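Okay, so Hirko finally put out its winter perfume ad and I have watched it more times than I should admit. Two minutes, hardly any talking, just a woman in a yellow raincoat walking through a closed-up amusement park while an old soul song plays. No bottle until the very end! My sister thinks it's boring. She also thinks every perfume ad is boring, so I'm not counting her vote.

What I love is the color. Everything is gray and then there's that coat, and the ring she keeps turning on her finger, which I'm pretty sure is from the Pryor collection they teased back in October. I went looking for it and it's $2,793. Moving on.

The perfume is $266 for the big bottle, and I did stop at the counter on Saturday to try it — pear first, then something smoky that hung around on my scarf all day.
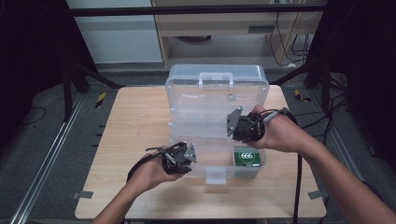
I still like last year's Tinilance scent better for every day, mostly for the price. But the ad wins easily. If they release the full song I'm buying it that same minute, and I might cave on the travel size too.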